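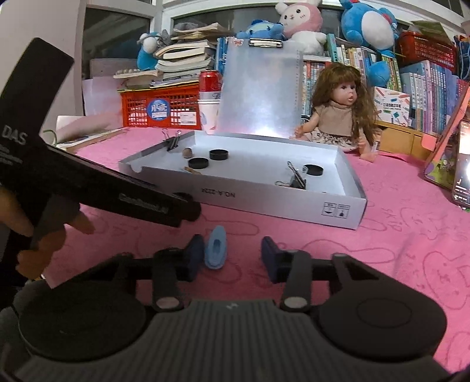
Bokthorpe Craft and Mending Circle
Minutes of the January meeting

Present: Helmi Valtonen (chair), Ga-eun Heo, Macario Chávez, Tiina Salminen, Jarmo Ahonen (minutes). The meeting opened at 6:40 p.m., a little later than planned, as everyone was still catching up over coffee and it seemed a shame to stop them.

1. Last meeting
The minutes were read and accepted. Tiina asked that her name be spelled with two i's from now on, and Jarmo is very sorry.

2. Small things on the sorting table
A good long talk about the odds and ends. Helmi thinks the shallow white cardboard box with NO.A-2224 on the front should stay on the table as the home for small stray pieces – the black rings, the little wooden ball, the binder clips and so on – and everyone was glad to agree. Macario wondered if the black rings are lids for something. Ga-eun will go through the jars at home and see if any of them fit. Until we know, please don't throw them out!

The binder clips may be borrowed for holding patterns, but please bring them back to the box when you are done. The light blue plastic piece with the slot in the middle also needs a place. Tiina would put it with the sewing notions, Macario with the tools, and after some friendly back and forth it was left for next time.

3. The pink cloth
Several kind words about the pink tablecloth with the rabbits, which has cheered the room up no end. Ga-eun offered to take it home for washing once a month. Accepted with many thanks.

4. Money
We have $172 in hand after paying Beltden for thread and needles, which came to $59. Jarmo would like receipts handed in the same month, please, even the small ones.

5. Spring swap table
The swap will be held in April, 2 to 5 p.m. We had around 18 families last year and hope for a few more. Macario will ask at Bondarchuk about borrowing trays. Helmi will write the notice and would love help with the lettering.

6. Other business
Tiina has two bags of wool to give away, mostly greens and one rather loud orange. See her after the meeting.

Closed at 8:15 p.m. Ga-eun brings the cake in February.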